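Struan Ogilvie, The Rulleck Ferry - worth reading in order?
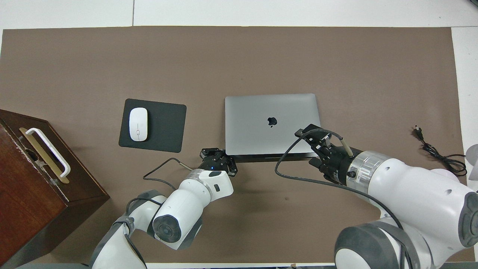
Laptop, mouse and mat on the desk

platstead_reader wrote:
I picked up The Rulleck Ferry in December and have got as far as page 50. It opens with his grandmother's funeral and then jumps back to Wirnstead before he was born. Does he stay in that period or keep moving about? I haven't read the first book, Nisbet Street. Should I stop and get that first?

halfpintmeg wrote:
He keeps moving about until part two, then it settles. I read them the wrong way round and it didn't matter much. Nisbet Street covers school and his father's shop. Ferry assumes you know the shop went under but he mentions it again later on.

Corrin_B wrote:
I'd disagree with that. The chapter where he meets his brother off the boat means very little if you haven't read how they fell out. Nisbet Street is under 300 pages and you would get through it in a weekend. Go back and start there.

halfpintmeg wrote:
The row is explained in Ferry though. Two paragraphs, just before they go to the hotel.

Corrin_B wrote:
Two paragraphs against a whole chapter. It isn't the same.

oldtowpath wrote:
I gave up on Ferry. Nearly 400 pages and a good part of it is letters from his aunt, printed in full. She writes well enough but I wanted his account of leaving, and he hardly gives one. The first book is better and shorter.

platstead_reader wrote:
I've just reached the first of the letters and I like them so far. Are they real letters, does anyone know?

halfpintmeg wrote:
He says in the afterword that he cut them and changed some names. I took that to mean the rest is hers.

oldtowpath wrote:
I read the same afterword and thought it was vague. He says he "put them in order", which could cover a lot. If you're calling it a memoir you should say plainly what you've altered.

Corrin_B wrote:
Most memoirs change names. I don't see the problem.

oldtowpath wrote:
Names, fine. I meant the dates. The aunt describes the new pier before he says it was built - chapter 5, if you want to check.

Corrin_B wrote:
Checked. She says "the pier", she doesn't say new. Could be the old one.

oldtowpath wrote:
Possible. My copy has gone to the charity shop so I can't look.

platstead_reader wrote:
Thanks all. I've ordered Nisbet Street from the library and will carry on with Ferry until it comes in.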